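Recovering an arm after a protective stop caused by cable drag

A protective stop with no contact is one of the more annoying faults to chase. The arm halts partway through a move, the pendant reports a joint torque deviation, and there is nothing near it that it could have hit. We had this on one of our cells at Noltico in September, always on the same approach move. The cause was the cable bundle pulling tight on the upper side of the elbow. These are the steps we now follow, in the order we follow them.

Before you start

You need the pendant, side cutters, a few spare cable ties and a paint marker. Two people is better than one. Do not clear the fault yet. Once you clear it, it is easy to hit resume out of habit, and the arm will finish the move it was stopped in.

Step 1. Make it safe

Press the emergency stop, even though the arm is already stopped. A protective stop leaves the drives ready to go again. Lock the cell out the way your site requires. If the hand is holding a part, support the part before you remove hand power, as some hands relax when the supply drops.

Step 2. Save the log

Export the log before anything is restarted. Ours showed code 2511 on the elbow joint, and it was entry 202 in a file that also held several older warnings we had been ignoring. Write down the joint angles at the stop. You will want them in step 5.

Step 3. Look at the cables where the arm stands

Leave the arm in the pose it stopped in if you can do that safely. Follow the bundle by eye from the top down to the wrist and check every tie. 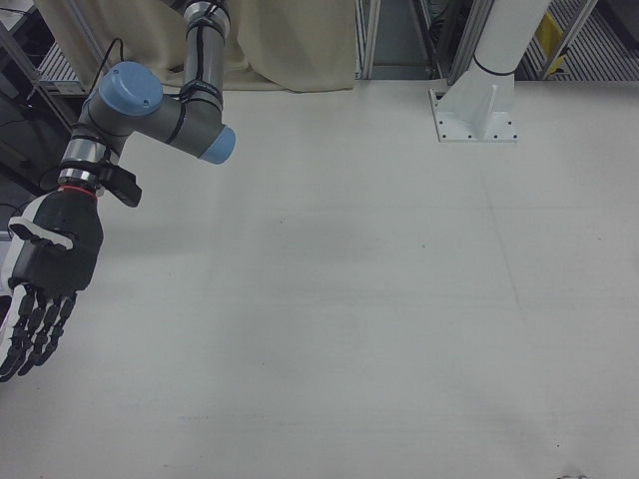
Written by Heloísa Medeiros
Reviewed by Uwe Kohlhase
Filed under: Faults and recovery

Pay most attention to the stretch just above the elbow. A tie on each side of a joint is fine if there is slack between them. With no slack, the cables act like a strap, and the controller reads the extra load as a collision.

Check the wrist as well. Anything that sticks out from it, such as a bracket or a sensor, can catch a loop of cable when the wrist turns.

Step 4. Free the bundle

Cut only the tie nearest the joint. Keep the blades flat to the link — a nicked jacket will give you a worse fault later. Pull through enough cable to make a loose curve, then fit a new tie without cinching it down hard. Mark the tie position on the link with the paint marker so you can see if it creeps.

Step 5. Test at low speed

Clear the table, release the emergency stop and clear the fault. Jog the arm away from the table first. Then run the elbow by hand control at 5 percent to the angles you wrote down, and a little past them if the joint limits allow. One person jogs, the other watches the cables from outside the reach of the arm.

If that passes, run the full program at 80 percent for ten cycles before going back to normal speed.

If it stops again

Do not raise the torque limit. We tried that first, and all it did was move the stop a few degrees further along. Check the payload setting for the hand, then call your integrator and send them the log.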